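Sketus Bench and Table Oil, Pale
Item 3367

Sketus Pale is a penetrating oil for indoor wood: tables, benches, shelves and chair seats. It has a small amount of white pigment, so light woods stay close to their bare color and don't turn yellow under the oil. It dries to a low sheen.

Sold in cans of 16 and 50 fluid ounces. The small can will do a kitchen table for four with some left over for touch-ups. Both sizes are in stock at the Dosbridge store and can be sent to Rirthorpe for pickup on Tuesday.

How to use it

Sand with the grain and vacuum well. Stir the can from the bottom, as the pigment settles. Spread a thin coat with a lint-free cloth or a white pad, leave it for 15 minutes, then wipe off everything that has not soaked in. Two coats are enough for most furniture. Leave the first coat overnight before starting the second.

The surface can take light use the next day. Keep wet glasses and hot dishes off it for a week.

Lay used cloths flat outdoors to dry, or put them in a metal can of water with a lid. Oily cloths left in a pile can catch fire on their own.

What it does not do

Pale will not cover stains or lighten a dark wood. On walnut and cherry the pigment can collect in the pores and look dusty - use Sketus Clear on those. It does not stick over varnish or polyurethane, which have to be sanded off first. It is not for decks or outdoor furniture.

Care

Wipe with a damp cloth and a little mild soap. When water stops beading, rub in one thin coat. Scratches can be sanded and oiled by themselves, though a new patch may look lighter for a few weeks.

Goes with

Won white pads, pack of 2
Won sanding sheets, 120 and 180 grit
Sketus Clear, same can sizes

Samples and questions

Bring in an offcut and Eskil Forsberg or Dayana Zapata will put a test coat on it at the counter. There is no charge for the test. The can price changed in July, so older printed lists are out of date.

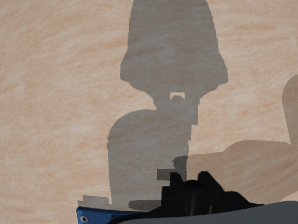 Wood Finishes Department - Dosbridge store
Grain and color vary from board to board. Test on a hidden spot first.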